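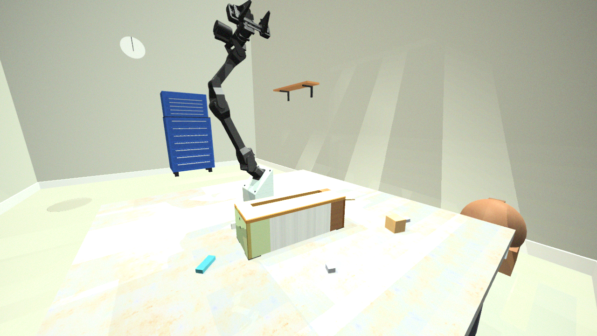 The simulated workbench, with the arm raised behind the slotted box. Render: Stustum

January 19, 2022

The first thing the lead teleoperation engineer at Stustum wants to talk about is thumbs.

"You can tell within ten seconds if somebody played video games as a kid," she says. "They grab the controller and the arm just goes. The rest of us, and I'm including myself, spend the first morning bumping into the table."

She has spent most of the past two years bumping into tables, both the kind you can bruise a hip on and the kind that exist only on a graphics card. Her team runs Misik, a project that teaches robot arms small tabletop jobs by having a person do the job first, by remote control, again and again. The person steers, the software records every joint angle and every squeeze of the gripper, and a learning program tries to work out what the person was up to.

Since October most of that steering has been done in simulation. The bench they use has a slotted wooden box in the middle and a few loose pieces lying around it, a turquoise bar and some small blocks among them. An operator picks up a piece, carries it somewhere, lets go, resets and goes again.

"It sounds so dull when I describe it!" she says, laughing. "But you should watch people do it. Everybody solves it differently. One of our operators comes straight down on the bar like a heron. Another one nudges it first, always, this tiny little push, and then picks it up. I asked why and got a blank look. There was no memory of doing it at all."

Those habits matter, because the program learns them too. An early model trained mostly on one person's sessions picked up a pause of half a second before each grasp. The team hunted for a bug for three days before someone played the recordings back and saw the operator stopping to think.

"I loved that," she says. "I was annoyed for about an hour and then I loved it. The arm was hesitating like a person we all knew."

Misik now holds 1,682 recorded demonstrations, and 913 of them passed review. She is stubborn about the ones that didn't. A clumsy run gets tagged and kept, along with a note from the operator on what went wrong.

"If you only ever show it perfect runs, then it drifts a little off course and has no idea what to do," she says. "It has never seen anybody get out of trouble. So I want the run where you grabbed the bar too close to the end and it swung around, and you had to set it down and try again. That is gold for us."

The team hasn't given up on real hardware. At the Quintana building, across the parking lot, they have an arm that can be taught by hand: you take hold of it near the wrist, the motors go slack enough to follow you, and you walk it through the motion. She calls this the nicest way to teach a robot and also the most tiring.

"You feel everything. You feel where the elbow doesn't want to go, and on a screen you just don't get that," she says. "But your body is in the way, your arm is in front of the camera, and after 100 runs your shoulder is finished for the day. With remote control you can sit down. You can have coffee."

So new operators start by hand for a week, then move to the simulator. She noticed that people who had physically pushed an arm around drove the simulated one more gently afterward, with fewer wild swings at the elbow. She hasn't measured it properly yet and says so twice.

What does the simulator still get wrong? She groans. Contact, mostly. A thin piece going into a tight opening behaves one way on the computer and another way on the bench, where wood drags and edges catch. Depth is the other complaint. Looking at a flat screen, operators misjudge how high the fingers are, and several of them have learned to watch the shadows on the tabletop as a guide.

"I never taught them that. They taught me," she says. "Now it's in the training notes, page two."

Next up is a controller called Tikorell, a handle that pushes back a little against the operator's fingers when the gripper closes on something. Two of them are sitting on her desk, one with its cover off. She picked up the other one several times while we talked, opening and closing it on nothing.

"Try it," she said. "Go on, squeeze. Isn't that great?"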